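Slide 1: Title

Good morning. I run the kitchen at Gorum, a lunch hall that feeds office staff and people from the neighborhood. My talk is on stock and soup, and mostly on how we stopped throwing so much of both away.

Slide 2: Where we started

In June we wrote down every pot of soup for 30 working days. We made 121 pots. In 31 of them there was more than a quarter left at closing. (Pause here, people usually want to write that down.)

Most of the waste came from cream soups. They don't reheat well and they don't freeze well. Bean and barrel-type vegetable soups were hardly ever left over.

Slide 3: Smaller pots

The first change was pot size. We had always cooked one big batch at 9 and held it until 2. Now we cook a small batch for 11 and start the second one when the first is half gone. The base is ready in the fridge, so the second batch is quick.
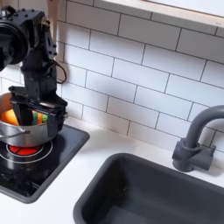

Staff didn't like this at first. It means somebody has to watch the line and make a call at noon – and at noon everyone is busy. We gave that call to whoever is on bread, and it has stayed there.

Slide 4: Stock

We buy vegetables from Nigam, untrimmed. Leek tops, celery ends and mushroom stems go into stock the same day. No cabbage, no beet. Salt goes in with the soup, never with the stock.

Skip the Fisteo price table if time is short. It's in the handout.

Slide 5: What still doesn't work

Rainy days. We run out by 1 and I have no fix for it. The Flevik site keeps a frozen lentil base for this – ask them in the break how it holds up.

Questions. Leave ten minutes.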